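Speaker notes - Gemma Donati, Karcombe Joinery Systems
Session 2: When the cell stops safely and the work does not

Slide 1. Thank the hosts. State the purpose of the talk: to report a clamp release fault in our automated assembly cell at Jultora, and the changes made since October.

Slide 2. The cell. One robot arm presses rails onto posts for heavy timber furniture. The clamp holds the post upright. Pressing force is limited to 800 newtons.

Slide 3. The event. The arm lost its position signal during a press. The controller called a protective stop, as designed. The same stop also cut air to the clamp, and the clamp opened. The post tipped toward the operator's side. No one was injured. Please pause here.

Slide 4. Cause. The clamp valve had been wired to the same safety output as the arm. Our risk review covered unexpected motion of the robot. It did not cover loss of grip on the workpiece. The fault log held 6 earlier stops with the same code, all cleared at the panel and none reported.

Slide 5. Interim measures. The cell was locked out for 31 days. Joints were fitted by hand on the floor during that time, with the post supported low.

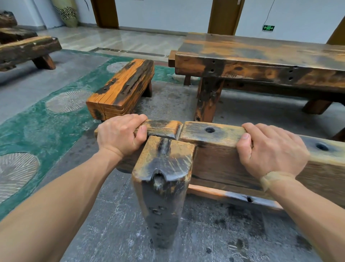
Heavy parts remain a hazard in manual work as well, and the interim procedure carried its own written limits on lifting and hand placement.

Slide 6. Changes. The clamp now stays closed when air is lost. Release needs a separate key. Any repeated stop code goes to the safety office at Padilla before restart.

Slide 7. Questions. Wiring drawings are available on request - please leave a card at the desk.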